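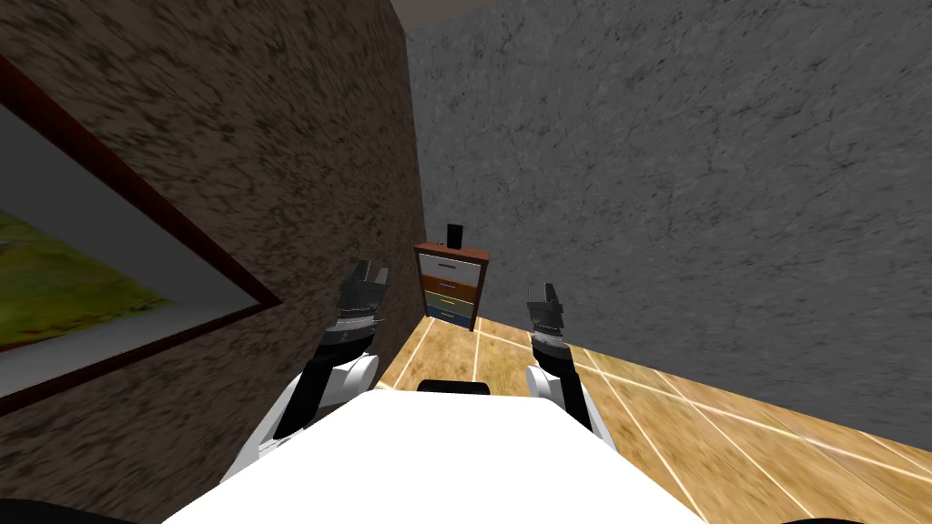
Stop requests were getting lost on the Drekard during drawer work, and for most of the spring we did not know it. The base would halt when told to and the arms would finish whatever move they had been given. In simulation this did no harm, so it was logged as a timing problem and left alone. The drawer task in Fevska has the robot go down a corridor toward a small dresser with a white drawer at the top and a dark blue one at the bottom, arms out in front and both grippers open. With the arms carried like that, a base that stops and arms that don't can put a hand into the furniture, or into a person who has stepped in to help.

The gallery entry is for people who run the Drekard model in Fevska, and for anyone about to move a drawer routine from the simulator to the machine. The notes cover what failed, how it was found, and what changed.

Search the gallery
Enter a word or phrase
Go

The approach

The corridor is one of the harder rooms in the set. It is narrow, the walls have heavy textures, and the dresser is at the far end, so the robot does its driving and its arm positioning in the same stretch. We had combined the two to save time. The arms go to the ready pose while the base is still rolling, and they hold that pose until the base reports that it has arrived.

Two programs are involved. The base has its own driver, and the arms are run by Clendex, which takes a list of poses and works through it. A stop request was supposed to reach both.

The dresser

Each drawer is its own color, so a run can be told to open "the olive green one" and be scored without argument. The handles are thin and run across the drawer fronts, which means the fingers have to come in level. The black cylinder on top of the dresser is there to be left alone. A run in which it falls is marked as a failure even if the right drawer opens.

It was the cylinder that first gave us a useful clue. In October Reijo Koivisto was going through failed runs and found three in which the cylinder had been knocked over after a stop was logged. The scoring script had filed them as ordinary collisions. He lined up the times by hand and the hand had touched the cylinder well after the base was at rest.

The grippers

Both hands stay open on the approach. Closing them early was tried and dropped, as the opening move took too long at the handle. With the hands open, the fingertips are the first part of the robot to arrive anywhere. Any overrun in the arms shows up there before it shows up in the joint readings.

What happened on the machine

The fault reached the real robot on a drawer trial in the Seppälä building. Vilho Kinnunen was running it. He saw that the robot was approaching too far to one side and pressed stop on the handset. The base halted. He walked in from the side to push the dresser straight, and the right arm went on with the last part of its reach. It struck the dresser above the top drawer and pushed it back against the wall. His forearm was between the gripper and the dresser front and he got it clear with a bruise. He then used the red button on the wall, which cuts power to everything, and the arms dropped to their brakes as they should.

We stopped all work with the arms that afternoon. The report was written the same day and the handset was tagged out.

The cause

The handset sends one stop message. The base driver reads it at once. Clendex reads its messages between poses, so a stop that comes in the middle of a pose waits until that pose is done. If the next pose is already loaded, the message is read, answered, and then overwritten by the "continue" flag that comes with the new pose. The handset gets its answer and shows a green light. From where the operator is standing, the robot has stopped.

Short poses hide this. The long reach toward the dresser does not, and that is why it turned up in the corridor and not in the tabletop rooms, which use short moves.

We ran the approach again in Fevska with a stop sent partway through the reach. Out of eight runs, the arms carried on in seven. In the other one the stop landed in the gap between poses and was handled correctly. We had been testing stops with the arms at rest, and every one of those tests passed.

What changed

Clendex now reads the stop line on every control step and clears its list of poses when it sees one. Nothing restarts until the operator loads a new list. The green light on the handset comes on only when both the base and the arms report zero speed, and they have to keep reporting it.

The base and the arms no longer move together on the machine. The robot drives with its arms tucked, stops, and then brings them up. It is slower and the scores for the corridor went down a little. In the simulator you can still choose the combined approach, but runs made that way are labeled and cannot be exported to the robot.

Stops are now sent at random during every batch. A batch with a late stop fails as a whole.

Rules for the floor

The handset stop is for ending a run. It is not a reason to walk in. Before going within reach of the arms, press the wall button and wait for the brake light on each shoulder.

If the dresser needs straightening, end the trial first.

Log any movement after a stop, however small, as a safety event. Do not log it as timing.

Still open

We have not gone back through the older drawer runs from before October. Reijo has a script that should find late stops in them, but the earliest logs do not record arm speed and will have to be checked another way. If you have local copies of corridor runs with the old Clendex build, please keep them and send the file list to Vilho.

Entry last updated June 30, 2018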